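Girnier hand-held gripper, after one season

I bought the Girnier in November for our small workshop, where we record demonstrations for robot arms. It cost 400 with the case, and for this price I am mostly satisfied. The fingers close evenly and the handle does not tire my wrist.

My complaint is about the booklet. It says to check the pads every 2000 grips, but it gives no rule for when a pad is finished. Aqeel Orakzai and I wrote our own: a frayed upper edge or a worn corner means a new pair – always both sides together. 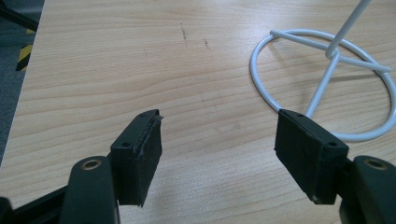 Rules I would like to see in the booklet

Change pads by condition, and write the date on the case. Keep the table clear between the fingers before each start. Mark the floor around the work area.

Four stars.

Na-rae Kwon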